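Valen will play its first home match of the fall in front of 713 people, and I'm one of the lucky ones (I refreshed the ticket page all through lunch on Monday, so maybe not that lucky).

The club told season ticket holders that the east stand at Gistport is staying shut while the roof gets repaired. The ground normally takes 2000. Tkachenko, the building firm, wants three more weeks up there, and the league has already said no to moving the Plestosa game.

I called Inna Pasichnyk at the club office and she was very nice about it, considering how her morning must have gone. "Anyone who missed out gets their money back, and they get first pick for the next one," she told me.
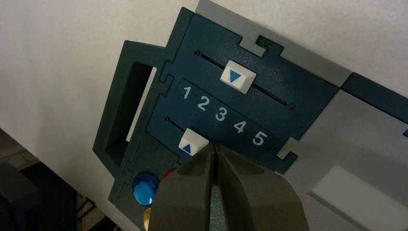 Plestosa fans get 39 seats, all behind the north goal. Danylo Harasym is out with a sore hamstring, so the new kid should start up front, and I can't wait to see him! Gates open at 5 p.m. and parking is on the school side only.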